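What's On a Can? A Small Study of Drinks Packaging and Who Reads It
Design and Everyday Objects, second-year project report

Why I picked this

I'll start with a confession: I had another project before this one. It was going to be about bus tickets, and I got as far as a shoebox with two months of tickets in it before my tutor asked me what I wanted to find out, and I couldn't say. So in March I swapped to drinks cans, and I've been much happier since.

The idea came from the shop at the bottom of my road, which is called Bùi and sells everything from washing-up bowls to frozen dumplings. It has a whole wall of canned drinks and I can't read most of them. I speak English and a bit of school French. I'd been buying cans there for a year and a half purely on what they looked like, and mostly I was right about what I was getting (sweet, fizzy, herbal, coffee). So how was I doing that? What was the can telling me when the words weren't?

That became my question: how much does a drinks can say to somebody who can't read the writing on it?

The brief asked for 3,018 words including captions, which is a strange number and I still don't know where it comes from. This is the shortened web version, so the tables and the full reading list are in the bound copy.

What I did

I kept it simple. I chose five cans, set them out one at a time on a plain white table, and asked people to look at each one and talk. I didn't give them a form. I tried a form first, in a practice go with my flatmates, and they all just wrote "nice" in every box.

Each person got two minutes per can. They could look from where they were sitting for the first minute, and after that they could pick it up, turn it round and do whatever they wanted short of opening it. I wrote down what they said, what they reached for first, and which way they turned it. Then I asked three things: what do you think is in it, where on the can did you get that from, and would you buy it.

I used the table in the Unonance building because the top is white and there's hardly anything on it to compete with the can. At home my kitchen table has a flowery oilcloth and every can looked like it was advertising the oilcloth.

The five cans were:

A red can with Chinese writing, from Bùi.
A pale green can of something with aloe in it.
A Cluno lemonade, in English, which I put in as the one everybody could read.
A small coffee can, brown and cream.
A silver can with a very plain label, which was Gristent tonic water.

I'm only going to write up the red one properly in this version, as it got by far the most talk. The others come in where they're useful for comparing.

The red can

I liked this one before I started, so I should admit to being biased. It's a proper glossy red and it holds its own from right across a room. The decoration is mainly yellow and black on the red, with very big yellow characters running down the side and a short line of much smaller yellow ones up near the shoulder. People who didn't know a single character still knew which ones were the name. They all said some version of "well, it's the massive one".

What surprised me was how much time people spent on the back. I'd assumed the name side was the front, and that everyone would want it facing them. But I had a go at putting the can down with the small print towards the chair, so the big yellow name was disappearing round the curve, and people got more out of it that way. They'd lean in. With the name facing them they said "it's red, it's Chinese, it's probably sweet" and sat back again.

With the text side round, the black printing did a job I hadn't thought about. You don't need to read a block of tiny lines packed that closely to guess it's ingredients and nutrition. Everyone in the group knew it was that sort of text from the shape of it. Then the barcode: a white rectangle sitting below the text, towards the lower right, following the curve of the metal. One person called it "the boring corner", and I've stolen that for a heading in the bound copy.

I think there are two different kinds of looking going on. The big yellow writing is there for people walking past a shelf. The black block and the barcode are for someone who's already got it in their hand, or for a till. If you can't read either of them you still know which is which, just from size and colour and where it's been put. That's quite a lot of information for no words at all!

I had a whole paragraph here on red as a lucky colour, and I've cut it down. Several people brought it up without being asked and said things like "red's good luck, isn't it", and it's in most of the books. In the photo the last characters of that small line at the shoulder look to me like 吉祥, which my dictionary gives as lucky or auspicious. I'm not confident enough about the rest of the line to say what it's doing there, and I don't want to build an argument on two characters I looked up on my phone. But it was a nice moment when I found them.

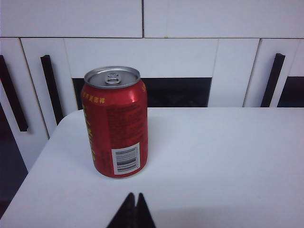
The top of the can

I nearly didn't include this section, and then it turned into my favourite.

Nobody in my practice group had said a word about lids, so I hadn't planned anything on them. Then in the proper sessions I noticed that most people, once they were allowed to touch, put a fingertip on the ring pull straight away. They didn't open it (I had warned them!), they just rested a finger there or gave it a tiny flick to hear it click. They did it on the red can, on the Cluno and on the coffee.

The lid is the bit that never changes language. Silver top, bright rim where it joins the coloured part, a tab lying flat near the middle with a round ring for your finger. I could have taken the lids off all five of my cans, shuffled them, and I doubt anyone could have put them back except by size. When everything else on the can is unfamiliar, the top tells you that you already know how to use it. One person said the red can felt "normal from above and foreign from the side", and I've thought about that every time I've opened a drink since.

It also made me look at how people sit in relation to a can. On a table you mostly see it from a bit above, so the round lid turns into a squashed oval and takes up more of your view than you'd think. Designers must draw these things flat, unrolled like a label, and then in real life we get a third of the label and a big helping of lid. I tried unrolling the red can on paper, copying the bits as I turned it, and my drawing looked like a poster and nothing like the object. The drawing is in the appendix of the bound copy and I'd ask you to be kind about it.

Comparing it with the others

The Cluno lemonade was the dull one, and I mean that as a result. Because people could read it they stopped looking at it. They read "lemonade", said "lemonade", and I had to sit through the rest of the two minutes with them. Hardly anyone picked it up without being prompted.

The aloe can did well because it had a picture of the plant on it. Everyone trusted the picture. I asked one person what she'd think if the drink wasn't aloe after all and she looked quite upset.

The coffee can was guessed from its size and colour alone, which I put down to everyone having seen small brown coffee cans in stations.

The Gristent tonic caused arguments. It's so plain that people thought it was either very expensive or very cheap, and they wouldn't settle. It was also the one people said they wouldn't buy, and when I asked why, the most common answer was that it "wasn't telling them anything". Which is funny, as it was in English.

Put next to those, the red can came out as the one people could say most about while understanding least of the words. They talked about the colour, the size of the name, the two sorts of writing, the barcode and the lid. Their guesses at the flavour were all over the place, though — cola, cherry, herbal tea, something with ginger. So I'd say the can was very good at telling people it was a drink, a sweet one, for sharing or for a celebration, and not at all good at telling them which drink.

What went wrong

My group was too small and too alike. They were nearly all students and nearly all people I could bribe with biscuits. I should have had some people who do read Chinese from the beginning, so I could compare what they looked at first. I only thought of it in the last week and by then it was a bit late to do it fairly.

The lighting was a nuisance as well. A glossy can throws highlights down both sides under indoor lights and they land right on top of the printing. People kept tipping it to get rid of the shine, and I'd been writing that down as "interest in the side panel" for a whole afternoon before I realised. I've taken those notes out of the results.

And I put the cans out in the same order each time. I know. It's the first thing in the handbook.

What I'd do next

I'd like to repeat it with the same drink sold in different countries, so the thing inside stays the same and only the writing moves. I'd also like to do a version with the cans in a row, as they'd be in a shop, because one can on its own on a white table gets a kind of attention it never gets on the wall at Bùi.

For anyone doing this module next year who fancies packaging: get your objects early, keep the receipts (the department pays you back, slowly), and buy a spare of everything. The aloe one was drunk by a flatmate and I had to go back for another.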